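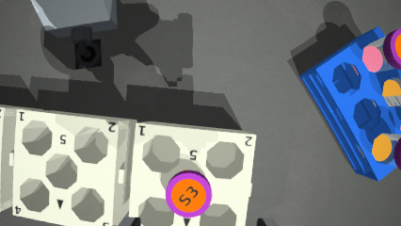 Tube cell, center hole pick keeps drifting

dullwrench
Sim of our Zoton cell, view from over the gripper. Outer holes pick fine. Center hole (5) on the cream racks, the fingers end up 4 mm off toward the next rack over. Retaught it Wednesday. Did it again. I'm starting to take it personally.

pipettely
Your racks aren't in a straight line with anything. The row slopes. Did you teach each rack or teach one and offset the rest?

dullwrench
Taught one, offset the rest. Like the Skerus manual says to.

pipettely
There's your problem, and the manual's.

Brandão_bench
Disagree. A bad offset would miss 1 through 4 as well. I'd look at the tool frame. Ours was off after a finger swap and it took us 30 cycles and one orange puddle to admit it.

dullwrench
We did swap fingers. In December.

Brandão_bench
Well then.

hexhole
Check which way round the racks are too. The numbers are upside down from where the gripper sits. If someone flipped the frame to match the labels, 5 is the only one that keeps its place, so don't trust it as a check. Touch off on 1 and 3.

pipettely
Still say teach every rack. It's 8 minutes.

dullwrench
Redid the tool frame, error 2804 is gone, center is better but not right. Teaching every rack now. You may both be insufferable.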